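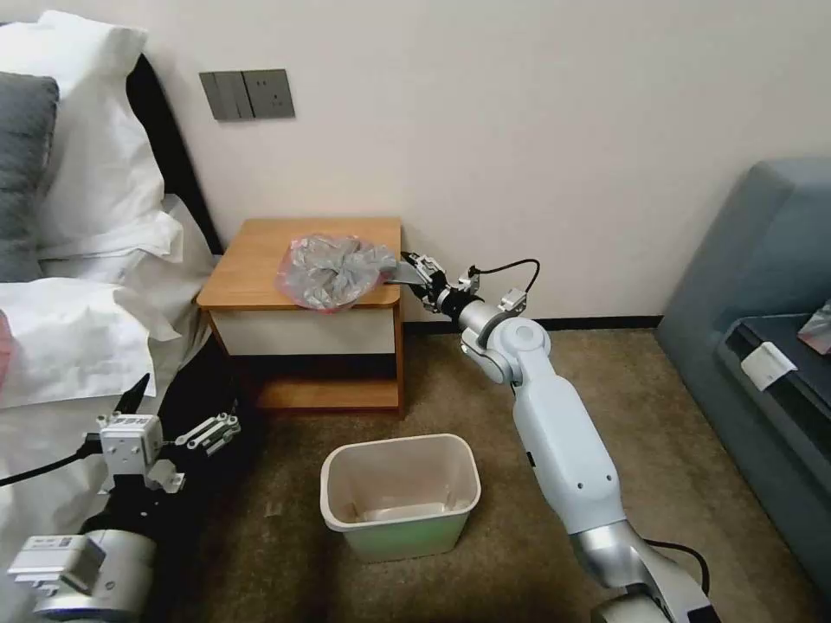
ベッドの枕元。壁にスイッチとコンセント

ウィブコムの件、続報

先月号で少しだけ触れたウィブコム市の取材ノート提出命令、動きがあったので急ぎで。校了前にねじ込んでいるので読みにくいところはご容赦を。

まず経緯から。初めての方むけに。

会員のカトリーナ・タリーさん(フリー、地域面が中心)が、水道検針を請け負うズルタンス社の過大請求を追った記事を地元紙に出したのが春。請求の根拠になった検針値が現場の数字と合わない、という元検針員の証言が柱でした。証言者は匿名。で、会社側が記事ではなく「社内文書を持ち出した者」を相手に裁判を起こし、その裁判の中でタリーさんに取材ノート、録音、メールの提出を求めてきた。タリーさん本人は被告ではありません。第三者としての提出命令です。ここ、問い合わせでよく混同されているので念のため。

求められた範囲がひどい。対象期間中のノート全部、ページ数にして1675。ズルタンスと関係のない学校給食の取材も、議会の傍聴メモも、ぜんぶ入っている。取材先の電話番号が欄外に書いてあるようなノートですよ。

10月の審尋で裁判所が出した判断は、一部却下。

・録音とメールの提出は認めない
・ノートは、記事で直接引用した部分に対応する135ページに限り、裁判官だけがまず見る
・証言者の名前、連絡先、それを推測させる記述は黒塗り可。黒塗りの案はタリーさん側が作る

勝ったか、と言われると、うーん。範囲が大幅に狭まったのは大きい。ただ「裁判官だけが見る」でも見せることには変わりない、というのがタリーさんの立場で、不服申し立ての準備に入っています。代理人はスラヴィツァ・ホジッチ弁護士。

ホジッチさんに電話で聞きました(移動中だったので短い)。

「黒塗りの作業を記者側に任せた点は評価しています。でも、黒塗りして残った文章のほうが危ないことがある。勤務シフトの話が一行残っていれば、社内の人間には誰だかわかりますから。だから黒塗りの基準そのものを争います」

これは本当にそう。日付、天気、待ち合わせた店。名前を消しても残るもののほうが多い。

一方で、会内にも違う意見があります。オラシオ・レイバさんからは「135ページなら応じて早く終わらせるべきでは」とのメール。長引くほど費用がかさむし、上で負けたら今より悪い判断が先例として残る、と。もっともな心配だと思います。レイバさん自身、以前ケトラで似た命令を受けて、結局応じた経験がある。そのときは引用済みの箇所だけだったそうですが、その後しばらく、役所の人から電話が来なくなったとのこと。応じるべきだと言う人からこの話が出てくるのが、この問題のややこしさです。レイバさんの意見全文は次号に載せます。反論も歓迎、短めで。

費用の話。

申し立ての費用は会の法務基金から一部を出すことに決まりました。足りない分は募ります。一口50、何口でも。振込先は前号の裏表紙と同じ、変更なし。通信欄に「ウィブコム」と書いてください。書いていないと一般会費に入ってしまい、あとで分けるのが大変なので、ほんとにお願いします。

それから勉強会。「提出命令が届いたら最初にやること」。話すのはニカノル・サパタさん、元デスクで、今は若手の相談を受けている方です。会場はタナベ会館の二階、夜7時から。日程はまだ会場と調整中、決まり次第メールで流します。席は限られるので参加希望の方は先に連絡を。オンライン配信はしません。録音も不可。中身が中身なので。

サパタさんから事前にもらったメモ、全部は載せられないので抜粋。

届いた書類は封筒ごと取っておく。受け取った日時を書く。
何も捨てない、消さない。命令が来たあとに整理を始めると、それ自体が問題になる。
証言者に自分から慌てて電話しない。通話記録が残る。連絡の取り方は弁護士と決める。
編集部に言う。フリーの人は掲載媒体に言う。言いにくくても言う。
SNSに書くのは後。

最後のやつ、耳の痛い人がいるはず(自分もです)。

ふだんの備えについても一つ。オルテンシア・エチェベリアさんのノートの付け方が参考になるので紹介しておきます。取材先の連絡先は別の帳面に分け、本体のノートには自分で決めた記号だけ。案件ごとにノートを換える。割高になるけれど、今回のように「期間中のノート全部」と言われたとき、無関係の取材が巻き込まれずにすみます。エチェベリアさんは今、同時に8冊使っているそうで、かばんが重いとこぼしてました。

もちろんノートを分けたからといって命令が来なくなるわけではないです。そこは過信しないように。

地元紙の対応にも触れておかないと。社としてタリーさんを支援する、と紙面で一度表明したきりで、費用負担については回答なし。編集局に二度問い合わせて、「検討中」が二度。記事を載せたのはおたくですよね、と言いたくもなりますが、担当者が悪いわけでもなさそうで。引き続き聞きます。フリーの立場で掲載媒体から訴訟費用の支援を受けた、または断られた経験のある方、教えてくだい。契約書の該当条項だけでも助かります。匿名可、こちらでは媒体名も伏せます。

ズルタンス社にも質問を送りましたが、締め切りまでに返事はありませんでした。返事が来たら次号で。

訂正。先月号でタリーさんの記事の掲載を「夏」と書いたのは誤り、正しくは春です。失礼しましました。

申し立ての書面は提出後、出せる範囲で会員ページに置きます。問い合わせはいつもの編集係あてに、件名に「ノート」と入れて送ってください。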